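Brondska Toy and Game Library
Progress report to the Klinhom Fund
14 Feb 2024

What a six months it has been! When we wrote to you in August we had a leaking storeroom, a card index in two shoeboxes and a great deal of hope. We now have a dry storeroom and a proper catalogue, and the hope is still here too.

Loans

Families borrowed 1,447 items in the period, which is well beyond what we put in the bid. Jigsaws go out fastest, then the big wooden train sets, then (to our surprise and delight) the old strategy games that had sat on the top shelf for years. Grandparents are behind a lot of that. Several have told us they had forgotten how to lose gracefully and are enjoying the practice.

We have kept the loan period at 3 weeks. We tried a shorter one for the most popular boxes and it only made people anxious, so we dropped it.

The Surnow round

Your grant paid for the van hire and fuel that let us take a travelling collection out to Surnow and the farms beyond it. There are 40 households signed up on that route, most of whom had never used us before. The road was shut by flooding in the early part of the winter and we lost two visits, but we put on an extra one to make up some of the ground. We'd love to make this a permanent part of what we do -- the welcome we get at the village hall is reason enough, and the soup is very good.

Repairs and missing pieces

The Jurken workshop has been mending for us at cost, and the work is lovely: new axles, re-glued dolls' house stairs, a whole replacement set of dominoes. We budgeted for six repair days and used every one of them. Missing pieces are still our biggest headache. Each box now has a contents card inside the lid, and returns are checked against it at the desk while the family is still there, so a lost counter is often found in a coat pocket on the spot.
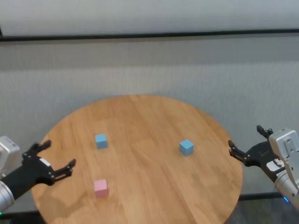

Page 6

Money

Spending is in line with the budget you agreed, apart from storage boxes, which cost more than we had allowed. We covered the difference from the autumn sale. The full accounts are attached.

What comes next

We want to open one evening a week for parents who work, and to start a shelf of games with large print and chunky pieces. Both can begin within the present grant. A second van day would need new money, and we will send a separate note on that once we have firm prices for the hire.

Thank you for backing us. Please do come and visit, and stay for a game!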